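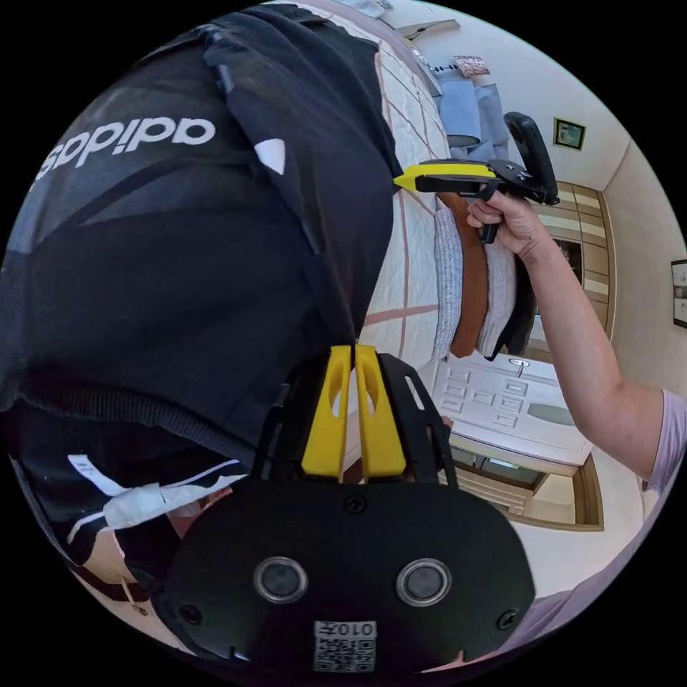 Black adidas garment, label lower left.

July, notebook, 4 pm

Went back over the Lokudent claim that their token is being used for shop payments in Abu Hammour. The press note says "daily commerce." I pulled the transfers for the period they quote and got 1469, so the headline count is right. I still don't buy the rest.

Grouped the sending wallets by where they first got funded. 51 wallets in total. Most of the traffic comes from five of them, and those five were all topped up from the same address before the first payment went out. Noemi Sala thinks that could be a payment processor batching for its merchants. Fair enough, processors do that. But then I would expect uneven amounts, coffee here, a phone bill there, and what I see is the same few round values going out and coming back. Money that returns to where it started is not my idea of a grocery run.

Asked Wesgate, who are named in the note as the merchant partner, for a list of shops. Got a brochure. Asked again. Will put the reply here if one comes. 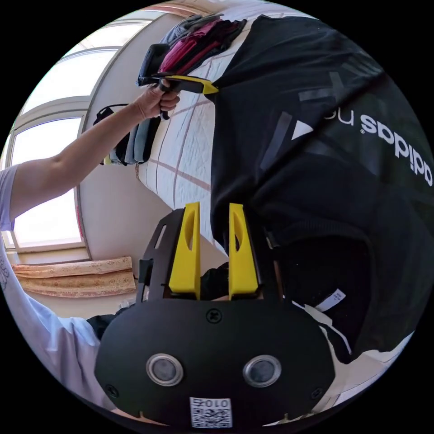 Reserve page next. Lokudent says every token is backed and points to a statement from Cernell as proof. I read it twice. Cernell confirms a bank balance at one moment on one day and says outright that it did not look at what the company owes. So we know one side. Facundo Insaurralde argued it still counts for something, and I agree it does, a little. My trouble is with calling it an audit. Take the photo above: three screws on the black face plate, and anyone can look and say yes, three. Whether they are tight is a separate check and you need a screwdriver for it. The Cernell paper is the looking. The redemption test would be the screwdriver, and I can't find anyone who has done one above pocket change.

Tried a redemption myself with the small test wallet. Form accepted, ticket number issued, no payout when I closed the laptop. Could be a normal delay – their terms are vague about timing. Not counting it either way yet.

Problems on my side, so they are written down:
The first script run treated failed transfers as good ones. Fixed and rerun, and the total above is from the rerun.
Grouping by first funder is crude. If two wallets used the same exchange they get lumped together. Noemi is redoing it with exchange addresses taken out.
I only have the public chain. If real shops settle off chain I would miss them completely.

Facundo wants to post a short piece saying the shop story is false. I said no for now. "Unsupported" is as far as the data goes. Waiting on the payout, Wesgate's list and Noemi's rerun, then we can argue about the word.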